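Fruit packaging bag

A fruit packaging bag is a thin plastic bag used to hold fruit between the packing shed and the home. It is made from a tube of film that is sealed across one end and left open at the other. Most are tinted or clear enough to let light through, and many carry a printed design on the outside.

The film is usually polyethylene, between 30 and 50 micrometres thick. Thinner film is cheaper but stretches and tears at the corners, especially where the bag is lifted by its rim.

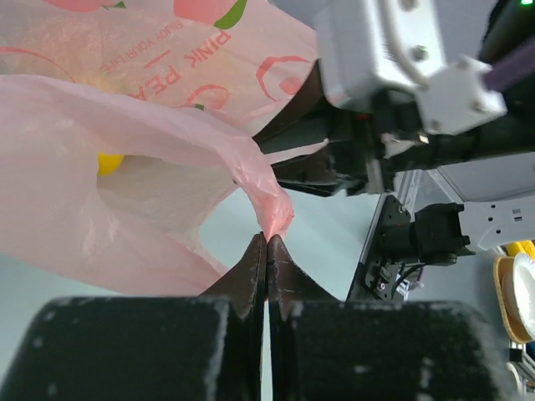

Category: Plastic bags

Printing

Designs tend to be simple, with a name in large capitals, a short slogan and drawings of fruit. A translucent pink bag may show peaches, one with a green leaf, near red lettering and the line "ENJOY YOUR LIFE". Colour is applied to the film before it is cut, so slight differences in position between one bag and the next are common.

Closing and reuse

Bags without a zip or drawstring are closed by twisting the mouth or folding it under. A tight knot is hard to undo and often leaves a hole in the film. At home the bags are kept for small items, for lining bins or for sorting things in a drawer. Crinkled film does not go flat again, but this makes little difference to its use.

Storage of fruit

Peaches and other soft fruit sweat in a closed bag, so the mouth is normally left open. Apples such as Fetia and Turkenon keep for longer, and are sold in 2 kg bags from August onwards.

See also: Carrier bag, Paper bag, Produce net

Last edited 6 January 2026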